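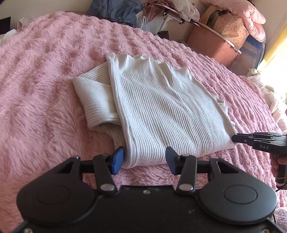
White ribbed knit on the pink blanket

How do you fold a ribbed jumper so it stays folded?
Posted by Shazia Jatoi in Laundry & Wardrobe

Hi all, hoping one of you can save my sanity. I've got a white ribbed knit with a gathered, slightly wavy bit next to the ribs, and whatever I do it springs open again. I do all my folding on the bed, on top of my fluffy pink blanket, and by the time I've got one sleeve in the other has wandered off! I used to hang it but the shoulders went pointy, so it has to live in a drawer now (a Clesine one, quite shallow, 300 mm front to back). 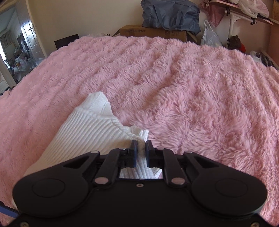

I've tried rolling it as well and it just comes out as a fat sausage. Do I fold along the ribs or across them? And is it bad to press it flat with an iron first? I don't want to end up with shiny stripes.

Austra Sproģis
Along the ribs first, always. Lay it face down, give the hem a gentle tug so the ribs run straight, then bring one side in to the middle with the sleeve folded back down on itself. Same on the other side. You should have a long strip with all the ribs going the same way. Then fold that up from the hem in thirds – not in half, halves are what spring open in my experience.

I wouldn't iron it. Ribs are meant to be springy and if you squash them the whole thing goes baggy. If it's really creased, hold a steamer a little way off and let it cool before you touch it.

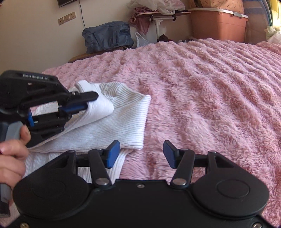

The other thing is your blanket. I love a fluffy blanket but knits cling to the pile, so every time you slide the fabric it drags and the fold twists. Fold it on a table, or chuck a cotton sheet or a big towel over the bed. Mine's an old pillowcase cut open, 80 cm wide, and it does the job fine.

Lachlan Rewi
I just roll mine and shove them in a box. Never had a problem but I'm not fussy.

Haris Swati
Agree with Austra on the thirds. For a shallow drawer I'd stand it on its edge between two other jumpers and they hold each other up. Don't pack them too tight though, or the wavy bit will get crushed and you'll be back to square one.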